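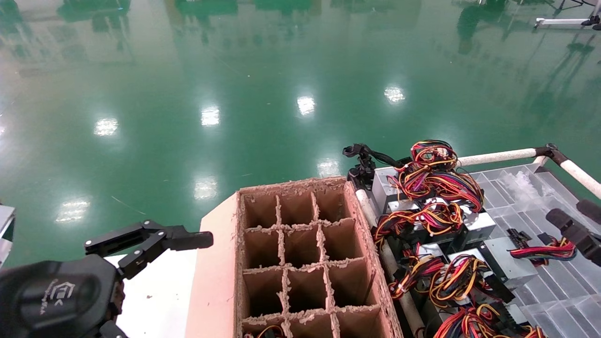
February 27, 2025

Former trade adviser to chair public inquiry into lobbying rules

Senga Crichton has been named chair of the Stelter Inquiry, which will look at how former ministers and their advisers take paid work with international firms after leaving office.

The inquiry will hear from 30 witnesses over 13 sessions, all open to the public. It is paid for by the Stelter Trust and has no party links.
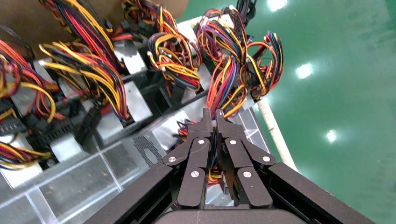

Ms Crichton spent 25 years advising on trade policy. "The present rules ask people to wait, and then very little is checked," she said. "We want to know who checks, and when."

Sibel Akbulut and Ruaridh Rankin will sit with her on the panel. Written evidence can be sent until the end of May — late papers will not be read.

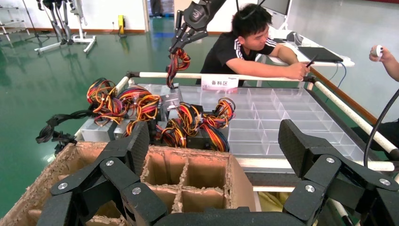 A final report will be published on the trust's website and sent to all parties.

Press contact: Shona Rankin, Stelter Trust press office.

Comments (3)

brallell79: Are the sessions being streamed or do we have to turn up?

Saoirse Ní Mhurchú: Two years too late but I'll send something in.

Tu: Who picked the witnesses? Doesn't say.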